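Chapter 6
Old Pictures as Evidence

Most readers trust a picture sooner than a paragraph. This chapter asks you to be slower about it.

Take the plant records of Skindmont, which have been quoted in local histories for as long as there have been local histories. The earliest list dates from 1808 and names 241 kinds of plant in the parish. A later one names 351. Several writers have concluded that the parish grew richer in plants between the two. Perhaps it did. It is just as likely that the second writer walked further, owned better boots, or split one fern into three.

Bogumił Borkowska argued that photographs would settle such quarrels. I doubt it. A black-and-white print of a leafy plant tells you nothing of its colour, little of its size and - unless someone wrote on the back - nothing of where it grew. Czesław Kaczorowski, who sorted the Bristum prints one September, found the same fern filed under two villages. Both labels were written in a confident hand.

We shall come back to the Bristum prints in the second section. For now, keep one question in mind as you read: who wrote the label, and how long after the plant was seen?
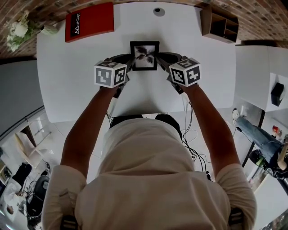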